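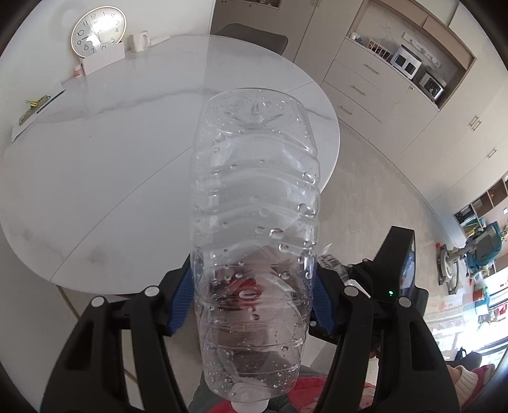

The Nickel in the Garage

What a winter of hauling empties taught one household about thrift, guilt and the smell of old seltzer

By Yatziri Rosales

February 4, 2021

My husband's grandmother, Ingegerd Brekke, kept her returnables in the bathtub. She had a shower elsewhere in the house, so this was less alarming than it sounds, but it meant that anyone who went looking for a towel at Christmas came face to face with her savings. She took them back twice a year in a station wagon and came home with a ham.

I thought of her in September, when I opened our garage door and a bag of ginger ale bottles slid out and followed me down the driveway. We live in a deposit state. Every bottle and can we buy costs a little extra, and we get the extra back if we return the thing to a machine in a hallway at the supermarket. For most of my adult life I treated that money as a tax on people with no trunk space. Then the redemption center on Nordin Street cut its hours, the supermarket shut its hallway for a while, and the whole town began storing its small change in bags.

Ours reached the windows. Edvin Solheim, who lives across the road and has opinions about gutters, asked whether we were insulating.

So I set out to cash in. The first trip was a failure of preparation. I had rinsed nothing. I had crushed a good many of the cans, with my foot, feeling efficient, and the machine would not have them, because it has to read the code on the side and I had folded the codes into little accordions. The man behind me in line watched me feed in the same flattened can four times, each time with more sincerity. He had his in flats, upright, sorted by size. He looked like someone who irons.

By the second trip I had learned a few things. You leave the cap on or take it off depending on which sign you believe, and there were two signs. You bring gloves. You don't bring the wine bottles, which in our state are worth nothing, although everybody brings them anyway and stands there for a minute negotiating.

You also learn who your neighbors are. The regulars at the Nordin Street center were mostly older, mostly cheerful, and much faster than me. Torbjørn Ljungberg, retired from the post office, comes with his own cart and a route. He walks it every morning, 3 miles, and picks up whatever has been thrown out of cars. He has firm views on which brands get thrown out of cars. "Your diet drinkers are tidy," he told me. "It's the energy people."

I asked what he did with the money. He said he had bought a canoe. I asked whether he used the canoe. He said it was more that he had it.

There is a serious argument about deposits, and I have sat through it at dinner. People who like them say that a bottle worth something gets picked up, and a bottle worth nothing ends up in the creek. People who don't like them say that we already pay for curbside pickup and that asking a grown woman to drive across town with a trunk full of sticky plastic is a strange way to save the planet. I find I agree with whoever spoke last. I will say that in September I walked the creek path behind Zultside, the apartment complex with the fountain, and what I saw in the water was coffee cups.

Our final count, over five trips and most of the winter, was 516 containers. At a nickel each that comes to $25.80. I spent $4 of it on gloves and I don't want to discuss gas. My husband, who had been promised the garage back, parked in it that evening with great ceremony and couldn't open his door, owing to the kayak rack, which had been behind the bags all along and which neither of us remembered buying.

I called Ottar Forsberg, his uncle, to ask about the ham. Did it really pay for a ham, the bathtub money? Ottar thought about it. He said that the bathtub came to perhaps half a ham, and that she'd put in the rest out of her purse and never said a word, and that the whole family had known this for 30 years.

There are two seltzer bottles on our counter now, rinsed, uncrushed. I've started looking at the tub.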